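Can a machine do the chores yet? A gallery

Plornville, 2023-03-29

The question on this page is a simple one. If you bought a machine today to do the small jobs in a house or on a shop floor, which of them would get done? We have been asking it since last July, and the answer has moved a little. It has moved less than the adverts suggest.

By chores we mean the dull things. Clearing a table. Putting the lid back on a jar. Winding up a cable. Moving a chair, wiping where it stood and putting it back. Filling a shelf so the labels face outwards. Anyone who has had a Saturday job can do all of these without being shown twice.

What follows is one picture and a set of notes, one for each kind of job, in no special order. The notes come from people who use the machines, mend them or write the programs for them, and from our own visits. Prices are left out as they change too often to be useful.

Floors

The flat floor is the job that is mostly done. A disc-shaped vacuum will clean an open room and find its way back to its dock. It still fails on cables, fringes and socks. The Sterka warehouse runs two large scrubbers at night over 3000 square metres of sealed concrete, and the staff there say the only daily task left is to walk the aisles first and pick up the strapping. That walk is still done by a person with a bucket.

Tables

Clearing a table is much harder than cleaning the floor under it. The machine has to see what is there, decide what is rubbish, pick each thing up in a way that suits it and know where it lives. A jar is held one way and a box with a latch another. A flat object lying on a smooth top is one of the worst, as there is nothing to get hold of. People slide it to the edge without thinking.

The better results now come from copying. A person does the job with a gripper in the hand, the movement is recorded, and a program learns from many such recordings. It is slow and rather physical work, and it needs space, sockets and patience.

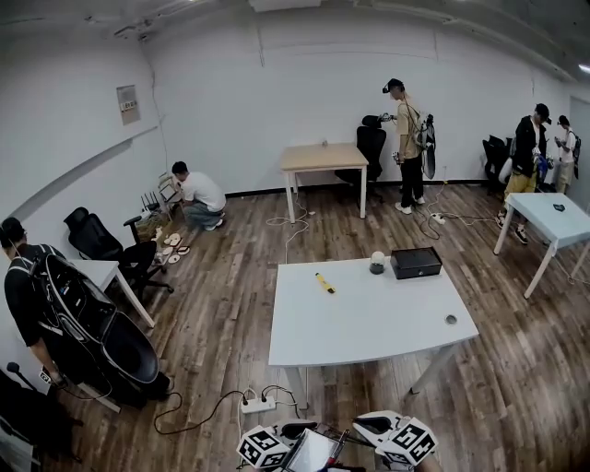
The good part of this method is that it can be done without a robot in the room at all. Someone who is handy with a gripper can record a job again and again in an afternoon, and do it slightly differently each time, which helps. The bad part is that the program learns the habits along with the task. If everyone who records puts the box down on the right, the machine will want it on the right as well.

How many goes are enough depends on the job. For putting one known jar in one known box, 100 clean recordings gave the Ondrejka workshop something that could be watched without wincing. Change the jar and the success rate drops. Change the table and it drops again.

Cables

No machine we have seen can deal with a loose cable in an ordinary room. It bends, it hides under other cables and it looks different every time. Plugging in is a separate problem, and there has been some progress on it where the socket is fixed to a wall at a known height. A power strip on the floor moves when you push it — people put a foot on it.

Doors, drawers and lids

Doors with lever handles are fine. Round knobs are poor. Drawers open well and close badly, mainly when something inside is standing up. Screw lids need two hands, or one hand and a clamp, and the machine must know when to stop turning. Small latches on boxes are about at the level of a careful toddler, and slower.

Laundry

Folding is the job readers ask about most. A machine can fold a square towel if it is given the towel flat. Given a heap, it spends most of its time finding a corner. The Giltano folding unit, which we tried in the winter, folded 53 items in a day, nearly all of them towels and pillowcases. It would not take a fitted sheet. It did not need a tea break, but somebody had to stand there and feed it.

Shelves

Shop shelves are more promising than kitchens. The packets are known, the shelf is the same height every morning and the job has to be done at an hour when the aisles are clear. Tins and bottles go up well. Bags of crisps do not, and neither does anything sold in a net. Facing up, where the front row is pulled forward to look full, works better than expected.

Wiping

Wiping a bare surface is easy for an arm. Wiping round things is not, and lifting each thing, wiping and putting it back is three jobs. Most systems wipe where they can and leave an outline. It is a fair copy of what many of us do at home, but it is not what people hope to pay for.

Where that leaves us

For the house, buy the floor cleaner if you want one and wait for the rest. For the shop floor it is worth looking at scrubbers and, in a year or two, at shelf filling for tins and bottles. Table work is moving fastest of all the jobs listed, from a low start.

The page will be updated when we have been back to Ondrejka. They want to try a full table, with the cutlery left on it, and we have asked to bring our own plates.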